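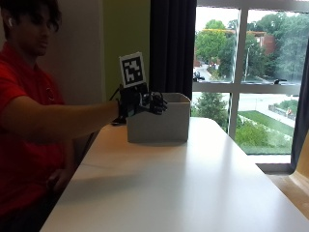

The Soltunville swap room opened its doors again on Sunday, and I went down with two bags of stuff I swore I'd part with and came home with three. Typical! The room is on the upper floor of the old Flaltport building, and if you haven't been since the repaint you'll hardly know it. I love the lime green next to the big window, though I've heard a few grumbles about it, and those dark curtains are a huge step up from the bedsheets we put up with all last winter. The long white table has stayed, thank goodness, and so have the plain grey open-topped boxes that everything gets sorted into. You put your things in a box, someone looks through it, and off it goes to the shelves.

Birthe Skov, who got the whole thing going again, told me 134 people came through between ten and three. That's up from 102 at the last one in March (it rained sideways that day, so maybe not a fair fight). Kids' clothes went first, as they always do, and then there was a bit of a rush on jars when word got out that Kazimír Ševčík had brought his late aunt's preserving gear. I got one of the big ones with the wire clip. My neighbour got four and I'm trying to be a grown-up about it.

The gold coin tin by the door took $675, which goes straight to the power bill and a new kettle. The old one has been tripping the switch since before Christmas and we've all been making do with a thermos.

A few changes you should know about if you're planning to come along next time. Each household can bring up to three boxes' worth now, and drop-off closes an hour before the doors do, so don't turn up at ten to three with a car boot full of encyclopedias. Small electrical things are fine as long as they've been tested and tagged, and Loïc Arnaud will do that for you on the day for a couple of dollars. Books are on hold altogether until the shelves along the back hall get fixed. There are 31 cartons of them under the stairs already!

I asked Birthe whether they'd think about going to twice a month. She laughed at me, then said she'd see how many hands they can get for the sorting, because that's the slow bit. It took most of the morning just to get through what had been left overnight. If you've got a spare couple of hours, put your name on the sheet by the sink, or ask for Bohumila Vondráček at the front desk.

Also, somebody left a very nice blue casserole lid without the casserole. It's behind the desk if it's yours.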